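About Us

Clotance Kitchen School
Bread, breakfast and basic cooking for people who never got shown how

Ok so we have been told the old About page was out of date (it still had the wrong phone number on it, sorry to everybody who called the dry cleaner). New one. Written between classes. Will tidy up later.

Who we are

Clotance is a small cooking school. Evening classes, Saturday mornings, some daytime stuff for seniors and for teens. Two teachers full time, Hạnh Nông and Orla Egan, plus whoever is helping that season. We teach in a regular kitchen with regular counters and regular appliances. No stainless steel, no chef whites. If you own a knife and a pan you already have most of what we use.

We are not a culinary academy. No diploma. You get a folder of recipes and a full stomach, and usually a container to take home (bring your own please, we are always short).

How it started

Hạnh was teaching English to adults at night. Half the class came straight from work with no dinner. She started bringing bread and eggs and a hot plate, and the vocabulary lessons turned into omelet lessons. Peel, chop, whisk, simmer. People remembered those words. Then they started bringing their neighbors.

Orla came in through the bread side. Worked early shifts at the Gusten bakery for years, 4 am starts, loved the dough, hated the alarm clock. She took one of Hạnh's classes as a student, fixed the bread recipe halfway thru the evening without being asked, and was teaching it herself by December.

The name is a joke between the two of them and not a very good one. Ask in class.

Where we teach

Our kitchen is upstairs from the old Illés hardware store. Door is on the side street, green, sticks in damp weather, push hard. 2625 is the number over it. There is an elevator but you need to ring the bell so we can come down with the key.

Parking: street only after six. Bikes can come up in the elevator.

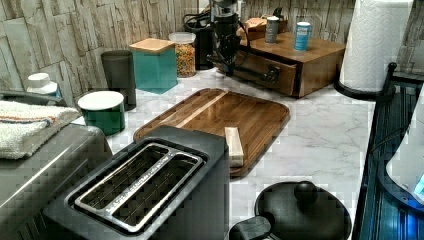
Rent went up last year and we thought hard about moving. Looked at a unit out by the highway, much bigger, real loading dock. But half our students walk or take the bus and it would of been two transfers for them. So we stayed. Fees went up a little to cover it, and the sliding scale stayed the same. If the price is a problem, write to us, pick the number you can do, that's the whole process. No forms.

What we teach

Breakfast For Beginners. Eggs four ways, oatmeal that isn't glue, toast and things on toast. Sounds silly, fills up first every season. Good for teens about to leave home. Also a lot of recently widowed folks take this one and we have a soft spot for them.

Bread One. A plain white loaf and a brown loaf. You mix in class, take the dough home, bake it in your own oven. We do it that way on purpose, your oven is the one you need to learn. Orla is available by text that night, until nine. After nine she's asleep.

Bread Two. Sourdough, flatbreads, rolls. You need Bread One or something close to it. Bring a jar.

Soup Night. Once a month, one pot, everyone eats together. Hạnh does her mom's rice porridge in the cold months and it sells out so sign up early.

Knife Skills. Short class, adults only. How to hold it, how to sharpen it, what to do with an onion. We have loaner knives but would rather you learn on yours, even if it's bad. Especially if it's bad.

Cooking For One. New this year. Small portions, freezer planning, what to do with the other half of the cabbage.

Classes are 2 hours. We cap them at 6 students, which is as many as can stand at the counter without elbowing each other. We tried eight. Didn't work.

How we teach

You cook, we talk. Very little demonstrating, it's boring to watch and nobody's hands learn anything. We'll stop you if you are about to get hurt. Otherwise burn it, see what burned looks like, do it again. Ingredients for a second try are included in the fee for exactly this reason.

We taste raw dough (a tiny bit, your choice) no we don't, health department says take that line out. Don't taste raw dough.

Recipes are in weights and in cups. Orla wants you to use the scale. Hạnh uses a coffee mug. You'll see them argue about it.

Wood, boards and looking after your stuff

Goes on this page since it's the question we get most by email. Wood is fine. Wash with hot water and soap, dry it right away, stand it up on its edge. Oil it when it looks thirsty. Mineral oil from the drugstore works, don't use olive oil, it goes rancid and your apples will taste of it. Keep one side for onions and garlic and mark it somehow. Never in the dishwasher. If it's got a deep crack, retire it. 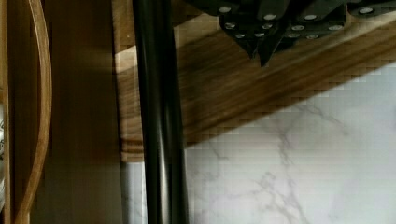 Wood grain up close, warm brown with darker streaks.

Flour dust on a board comes off easier with a bench scraper than with a wet rag. Wet rag makes paste. Everyone does it once.

Who pays for it

Mostly class fees. We also got a $4000 grant from the Clendesari neighborhood fund last year, it went to a new oven, loaner knives and free seats in Breakfast For Beginners. The old oven ran hot on the left and we had built a whole lesson around turning the pan, so that had to be rewritten. Thank you to Clendesari anyway!

We don't take sponsorship from appliance companies. Been asked. It's not a big moral thing, we just want to be able to tell you that the cheap one is fine.

The Gusten bakery gives us flour at cost and lets Bread Two visit once a season. Very early. Wear closed shoes.

Allergies, kids, and so on

Tell us about allergies when you book, not when you're standing there with your coat off. We can work around nuts, dairy and egg in most classes. Bread classes have wheat flour in the air so if you have celiac disease those two are really not safe, but Soup Night and Knife Skills can be done with some warning.

Kids 10 and up can come to Breakfast For Beginners with an adult. Teens on their own from 14. Please do not drop off a nine year old and say he's tall.

Long hair tied up, rings off for dough, shoes that can take a spill. Aprons are here, clean, on the hooks by the door.

Cancelling

Two days notice and you get all of it back. Less than that, we move you to another date if there's room. Sick is sick, just stay home and tell us, we'll sort it.

Getting in touch

Email is best. We read it in the morning before class and late in the evening, so expect a gap. Phone goes to Hạnh, who won't pick up with dough on her hands, leave a message and say your number slowly, twice. Gift certificates by email only, Orla writes them out by hand so allow a week.

We're looking for a Saturday helper too. Paid. Dishes, shopping, getting the elevator key, some chopping. No experience neccessary but you have to like people before 9 am. Write and tell us what you ate yesterday.

Page last updated Thursday, April 17, 2025. Fall schedule isn't up yet, please stop asking Orla at the bus stop.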